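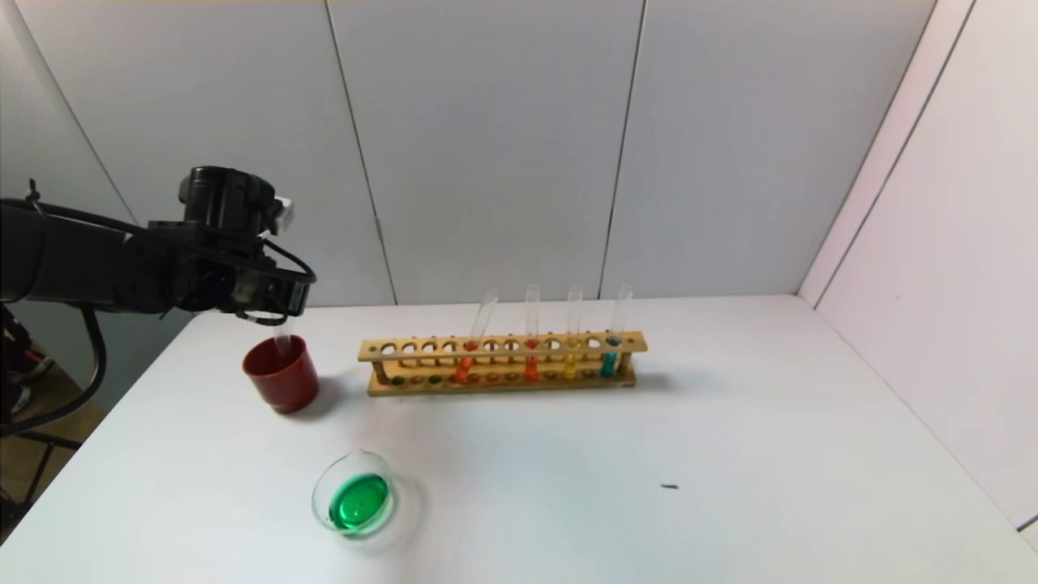 Slide 1. The wooden rack, with orange, red-orange, yellow and blue in it, and a tube going into the red cup.

Home Talks Worksheets Kit list Contact

Where the tubes go: running a colour table
February
Sveva Longo

Notes for the Pruston evening. Twenty minutes if I behave, half an hour if Craig Pringle asks about funnels.

Opening
Leave slide 1 up while people find seats. Say hello, say who I am, say that I teach colour mixing with coloured water and that it's less restful than it sounds.

Ask who has a rack like this at home or at school. Then ask who knows where the brush is for it. Pause. Let the silence do its work.

The rack
Light wood, holes along the top, shallow sockets underneath. Point at the spots of green, orange and yellow on the lower bar. I used to sand these off. I have stopped, partly from wisdom and mostly because the sandpaper went missing in the Kultotach workshop and I took it as a sign.

Things to say about it:
- Wood stains, and a stained rack is handy evidence of who fills carelessly (me).
- Point out the orange tube leaning. A tube that leans in a rack is normal. People will try to straighten it, it will lean again, and by then they've knocked the yellow.
- Clean tubes and full tubes shouldn't be muddled up. I keep colours at the right and leave the left for whatever comes next. Left-handers may reverse this and write to me about it.
- Fill low. All the colour you need sits in the bottom of the glass, and the tall clear part above it is there to be held.

If time, the Tosh story. Short version: 183 tubes, one tray, one step down that I had been told about. Don't do the voices.

The cup
This is the bit I get asked about, so slow down. Every colour table needs somewhere to put a tube that isn't in the rack. People use saucers. People use the pocket of a cardigan. I use a short, wide plastic cup, dark red, with a thick rim, and I'm dull on the subject.

Why short: a tall beaker swallows the tube and you go fishing.
Why wide: tubes can lean on each other like men outside a betting shop.
Why red: it was the one at the back of the cupboard. I did once give a room in Coletti a long explanation about contrast against a white table, and several people wrote it down. I feel bad about that.

Next slide. Two tubes in the cup, mouths well above the rim, dark red liquid in the bottom. Let them look. Somebody will ask whether the colour is the liquid or the plastic. Good question, and it's the best one on the worksheet: the glass seen through the side of the cup looks red too. Get them to say how they'd find out before anyone tips anything into anything.

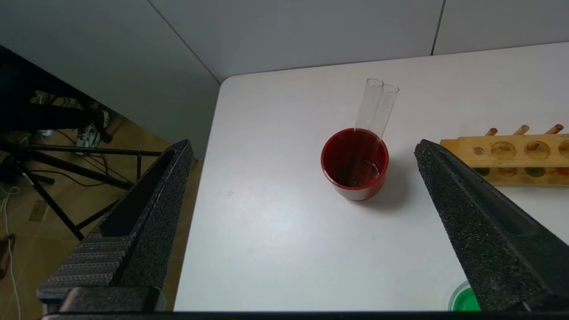
Numbers, briefly
Craig insists on numbers. We've handed out 1396 worksheets so far, and 1139 came back with the cup question filled in. My favourite answer remains "ask the cup". The next print run is 3000 — paid for, before anybody reaches for a wallet or, more likely, the door.

Table, not tray
White tabletop, matt if you can get it. Shadows show, drips show, your own fingerprints show. It will pick up scuffs and specks and you should let it. Keep the cup well in from the corner. I say this every time and then put my tea there.

Questions
Likely: food colouring or ink? (Food colouring. Please.)
Likely: can you drink out of the cup afterwards? (Mine has retired from all that.)
Craig: funnels. Say there's a handout. Find out if there's a handout.

Leave slide 2 up. Collect pens at the door.

Related talks
Droppers, and the people who squeeze them
Labelling jars when the labels won't stick
Craig Pringle: A fair hearing for the funnel
Setting up in a hall with one working socket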